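Main page | Contents | Random article | Talk | Log in

Seat cushion

A seat cushion is a padded layer placed on, or built into, the sitting surface of a chair, bench or stool. It spreads the weight of the sitter over a larger area and lowers peak pressure under the hip bones. Cushions are classed as loose, tied or fixed.

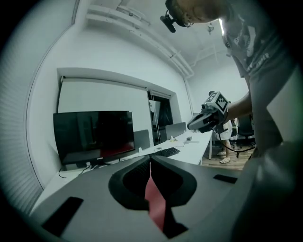 Filling

Early cushions were stuffed with straw, wool, horsehair or feathers. Latex foam came into use in the twentieth century and was largely replaced by polyurethane foam, which is cheaper to mold. Foam is specified by density and by firmness. The two values are independent, and a dense foam may be soft.

The Lombardi workshop in Karlow kept a stock book listing 1191 cushions, of which 185 were filled with horsehair. The book was transcribed by Aldo De Luca and published on January 21, 2019.

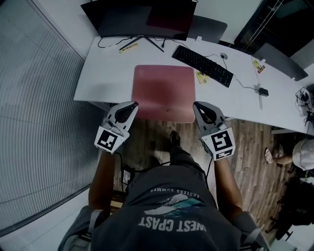 Covers are made of woven cloth, knitted cloth, leather or coated fabric. Woven covers are cut on the straight grain and joined with a plain or piped seam. On office chairs the color of the seat is often chosen apart from that of the desk, as with a pink seat at a white desk. Cover fabric is tested for wear by rubbing, and the Flerkier mill rejects any cloth that fails before 400 cycles in its in-house wet test.

Care

Loose covers are removed and washed. Fixed covers are vacuumed and spot cleaned. Foam that stays compressed after use has lost its resilience and is replaced.

See also: Upholstery, Bolster, Webbing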